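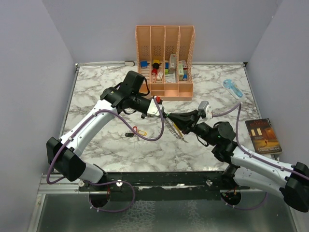
**Can you put a spiral binding back into a notebook by hand?**

Most of the time, provided the wire is a single continuous coil and it hasn't been stepped on. Double-loop wire is a different thing and needs a closing tool.

I was doubtful about this repair. Every video makes it look like a thirty-second job, and the first one I tried took 40 minutes and some bad language. It goes faster now, but I still wouldn't bother for a cheap pad with six pages left.

## What you need

- the loose coil
- the pages and both covers, in order
- a pencil
- two binder clips
- needle-nose pliers

Gollen sells a "rebinding kit" with a plastic guide. Inês Paiva lent me hers and I couldn't see what the guide did that a pencil doesn't.

## Steps

1. Square up the stack and clip it on the two short sides. Hold it to a window. If you can't see daylight through every hole, start over.
2. Look at both ends of the coil. There's usually a small bent hook. Straighten it with the pliers, at one end only.
3. Slide the pencil inside the coil and pull out any kinks by rolling it on the table. A badly flattened coil won't recover, whatever the forums say.
4. Feed the straight end into the first hole and turn the coil like a screw. Don't push. If it jams, back up two turns.
5. Keep going to the last hole, then bend the hook back in toward the spine.

## Limits

Anything over 110 sheets fights you the whole way – the stack leans and the holes stop lining up. Split it into two books.

Matilde Marinho swears by rubbing candle wax on the wire first. I tried it on one notebook and noticed no difference, apart from a greasy mark on the cover.

Torn holes are the real problem. Reinforcement rings work but they're thick, so leave them off unless the page is falling out.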